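Undico backup notes
2020-07-11

The nightly job on the Havthorpe machine kept filling its disk, so I moved it to weekly full copies with daily increments. Retention is now 122 days. The old script, Sandent, compared files by date only and recopied anything I had touched.
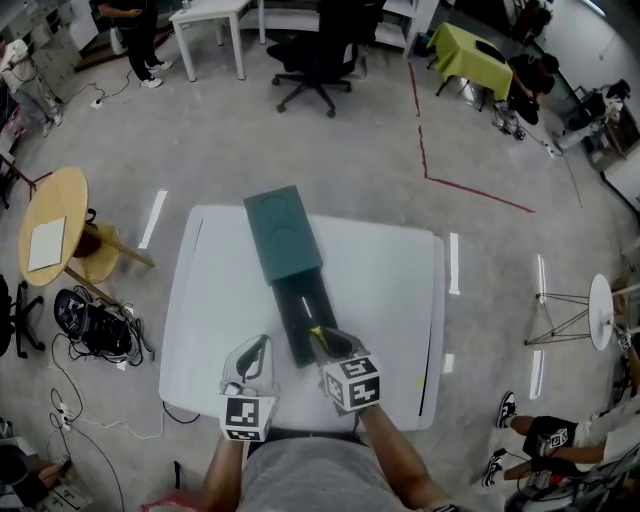

Transfer speed

Small files are the slow part. Packing them into archives of 1000 before sending brought the network link close to its limit of 100 megabits. 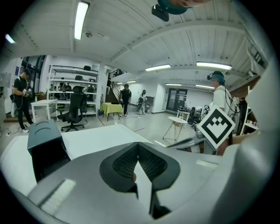
Still open

Restore has been tested on 2 folders. Permissions came back wrong on one of them. I have not looked at why yet.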